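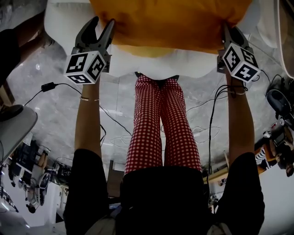 Who gets a house when the man who built it leaves no will? In Zirovico it went to whoever still had a key, and that was Teresa Meireles.

She had rented the upstairs room from Lourenço Ramalho for two winters. He died in November. His nephew Vasco drove over from Cloten with an empty van and a list.

"You can stay until it sells," Vasco said.

"Who's buying?"

"Tiago Cunha, maybe. He wants the land."

Teresa made coffee. Vasco went from room to room and wrote things down. He took the clock and the good chairs. In the bedroom he sat on the bed for a while with the door open, and she left him alone.

Under the stairs he found the rent book. Lourenço had written in it every month, even the months she hadn't paid. Next to those he had put the word "snow" and nothing else. The total she owed came to 454.

"Why snow?" Vasco asked.

"I cleared the road for him."

He read the pages again - all of them, slowly - and put the book in his coat. Then he asked if she had a pen that worked.

The paper he left on the table was dated 20/12/2022. It said she could stay on at the same rent. Nuria Herrero from the post office came by that evening and signed as witness, still in her boots. Vasco carried one of the chairs back in before he left.

It snowed that night, and Teresa got up at five to do the road.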